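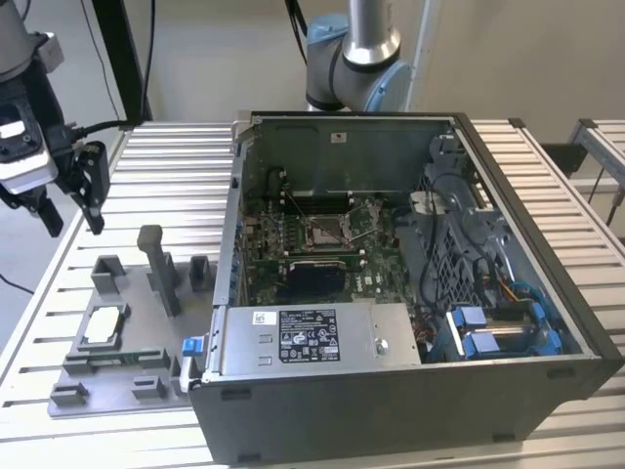
Dell tower, side panel off, CPU socket empty

Refurbished Dell Tower, Build-Your-Own Base
From the bench at Cinholm

I have a real soft spot for these old towers. They're heavy, they're plain, and everything inside is laid out so you can get your fingers to it. So I've started selling them as a base unit: case, motherboard, power supply, drive cage and a basic graphics card, and you pick the processor (or bring your own, if you've got one sitting in a drawer like I usually do).

The blue bits are my favourite part. Anything coloured blue is something you're meant to grab, and once you know that you can find your way around in there without a manual. There's a blue latch sticking out at the end of the power supply and a row of blue tabs down the back edge by the ports and card slots. My nephew worked it out in two minutes flat!

What you get

Tower case with side panel
Motherboard with the processor socket empty, lever and bracket fitted
Power supply with the original label still on it
Graphics card with heatsink
Plastic drive cage with the cabling in place
Power cord

What you don't get is a processor, memory, a drive, a keyboard or a monitor. I can add any of the first three, just tell me in the order notes. A 500 GB drive is the usual pick and it's plenty for schoolwork and a big pile of photos.

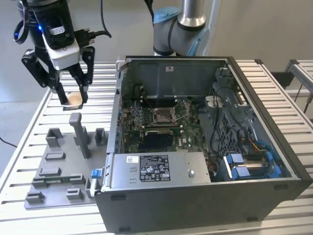
If you're fitting the processor yourself, please go gently. Lay the tower down on its side on something flat, with the good light over it, and lift the lever all the way before you do anything else. Line up the little triangle on the corner of the chip with the mark on the socket, lower it straight down and let go. No pushing. If it isn't sitting flat, lift it off and look again. Then the bracket, then the lever, then a bit of paste and your cooler. I've bent pins exactly once and I still think about it.

Memory goes in the row of slots beside the socket. Press both ends until they click. People are always too timid with memory and too rough with processors, I don't know why.

Condition

These have all had a previous life in an office, so expect scuffs on the outer shell and the odd sticker I couldn't be bothered scraping off. I blow the dust out, check the fans, run each one for 24 hours with my own test chip and then take the chip back out before it's packed. If the colour of the case matters to you, they're a dark grey.

Price is $68 for the base unit, pickup from the shop or posted. Postage is on the steep side because of the weight, sorry, so do come by if you're close. I'm in from Monday, and mornings are quieter.

Américo Seixas asked whether a bigger graphics card will go in. Maybe! Measure it first and mind the drive cage, and check what the power supply label says before you spend your money. Send me the model number and I'll have a look for you.

Cheers,
Manon MacPherson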